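Simulation & Training > Methods > Results that look too good

tolard_lurker
Has anyone else tried the Brurnia recipe? The short version: you train the navigation policy on rendered flats, shuffle the clutter every episode, never touch the layout, and it is meant to generalise to layouts it hasn't met. Halldóra Kvaran gave a talk on it on Wednesday and I came home full of hope and free biscuits.

So I ran 900 episodes in one of our rendered flats, start poses sampled all over. This view comes from one of them, looking past the door with the bedroom on the left.

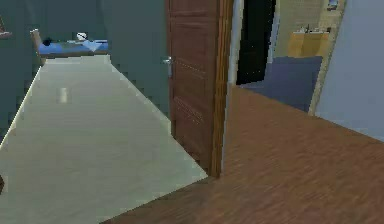 Bedroom door open, blue bed at the far end, navy furniture through the other opening.

Success is lovely as long as the door stays at the angle it had in training. Swing it a bit further and the policy behaves as if somebody has bricked up the flat. 261 failures, most of them within arm's reach of that door.

ollik_fan
Classic. It has learned your door. Congratulations on your door detector.

hkvaran
Halldóra here. The talk did say doors were fixed. Slide with the small print, I admit. We never claimed anything for hinged things.

tolard_lurker
The slide title was "Any Home".

hkvaran
It was a working title.

pebbledash
I'm going to disagree with the pile-on. 900 episodes in one flat says very little about the method. We ran 3899 over 20 flats with Väisänen's sampler and the door effect shrank a good deal. It didn't vanish, but I wouldn't bin a paper over it.

E_Drakos
What did you count as a success, pebbledash? If it's "stopped near the goal", half of ours succeed by getting stuck in a convenient place.

pebbledash
Stopped near the goal, yes. I can feel where this is heading.

E_Drakos
We reran ours with the goal as "stop facing the table, items in view" and lost a painful share of the wins. The table is a good test — the things on it are tiny from across the room, and there's a lot of bare floor to get lost on.

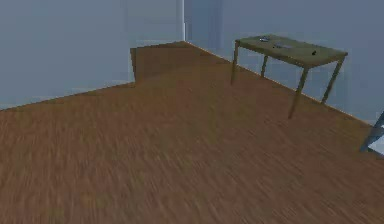

Table goal, three small items on top. Brown block in the corner behind.

Note the brown block. It is nearly the same colour as the floor, and our depth-free version treats it as more floor. Drives at it with real conviction.

ollik_fan
Turn up the texture randomisation, then?

E_Drakos
Did that. Now it is suspicious of all floors equally.

tolard_lurker
Right, I'll rerun with door angle sampled per episode and Evdokia's stricter goal. Same seeds otherwise. If it comes out well I'll apologise to Brurnia in this thread, in full sentences.

hkvaran
Please log the collision counts separately. Ours were lumped in with timeouts and I've regretted it since May.

pebbledash
Still think you want more flats before more doors.

tolard_lurker
I have one flat and one GPU. The door is free.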